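Skellov Approves Equipment Plan for Dandley Site

Skellov has approved the purchase of 14 robot arms for its parts-handling center in Dandley, with delivery expected to begin in March. The plan also covers spare grippers, work tables and a two-year service agreement.

Sorting and repacking of cables will be the first job assigned to the new equipment. Cables are now handled at 19 hand stations, all of which will stay open during the changeover.

Two suppliers submitted bids. The planning office selected Ueda on the basis of total cost over the life of the machines, including training and replacement parts. Funds for a second order, intended for the Pultside site, have been set aside but not released.

"We will review actual operating costs at Dandley before any further purchase is made," said Mitsuko Wada, director of operations. 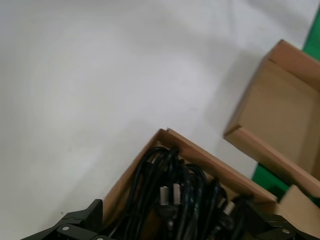 Awuor Mwaipopo
Staff Writer, Company News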